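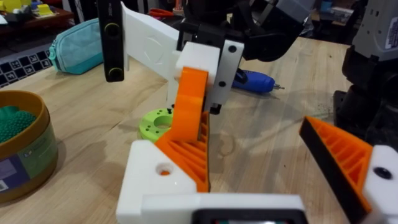 Handout 6: Block-Built Fixtures and the Bench Around Them

11 December 2018
Đorđević, Bestwood Technical Program, Fixtures and Bench Work

Covers the second half of the November unit. Bring your printed parts and your sketch from Handout 5.

1. What we mean by a fixture

A fixture holds something in a known place so that work on it can be repeated. In this course the fixtures are small, they sit on a tabletop, and most of them are 3D printed. A fixture can be printed in one piece or built up from separate blocks. We use blocks for nearly everything, and the graded project has to be block-built.

The white fixture on the light wooden table is a block build with an orange hook. The cube carries the hook, the bracket with the two holes stands beside it, and the tall plate leans back at an angle. Each of those has a different shape and would be drawn as a separate part on your sheet, whether or not you end up printing it separately.

2. Choosing where to split the part

Look at your sketch and mark three kinds of feature:

- Features that touch the workpiece. These wear and get redesigned most often.
- Features that hold hardware, such as buttons, pegs and screws.
- Features that only keep the other two at the right height and angle.

Split between kinds where you can. A hook belongs on its own, so a bad curve costs you one small print. The last kind can usually be made from plain blocks out of the Trallard bin, with no printing at all. Check the bin before you draw anything new.

An upright with two holes, one over the other, is worth copying for the project. Two screws in a vertical line stop a part from turning, which a single screw will not do. Keep the holes well apart and leave at least 10 mm of material between each hole and the nearest edge.

3. Color

Color is free information. On the bench shown, the plain structure is white and the hook is orange, so the curved piece stands out right away. Pick one color for structure and a second for anything that touches the work. The round buttons on the black bar have yellow-green rims, and those are easy to find against black too.

The Wovley filament rack has white and orange in quantity. Other colors are there but may run out halfway through a long print. If you change colors, note it on the part sheet – two groups last term mixed up their revisions this way.

4. Angled plates

Several of you drew angled plates last week and had trouble with them. Some points from the marked sketches:

- Give the angle from the tabletop. Do not give it from the block next to the plate.
- Print the plate flat and let the mounting block supply the angle.
- A raised outline on the face can mark a position. Keep it shallow and simple.
- A tall plate flexes at the top. If you plan to press on it, make it thicker or add a rib behind it.

5. The bench

A driver, a loose part or two, and the fixture: that is a normal bench in the middle of a job. The blue cordless screwdriver is lying flat behind the fixture with the bit pointing out to the side, and the lime-green disc is within reach of the hook. Lay your own driver down the same way. Do not stand it on end.

Round parts roll. Lay discs flat, as with the green one. Pegs and screws go in a tray, and the tray stays on your half of the table.

Stop at 40 minutes and put the driver back on charge for the next group.

6. Part sheet for the project

Due at the start of the next session, one sheet per group:

a. A drawing of each block with overall sizes in millimeters
b. Color and print time for each printed part
c. Screw list, with lengths
d. One paragraph on where you split the design and why

Total print time may not go over 497 minutes. Groups that need more should cut down the base first – most first drafts have a base far heavier than the fixture needs.

Reading: Bench Work reader, page 132 to the end of the chapter.

Questions: Fixtures desk, Bestwood Technical Program | © 2018 Bestwood | Back to top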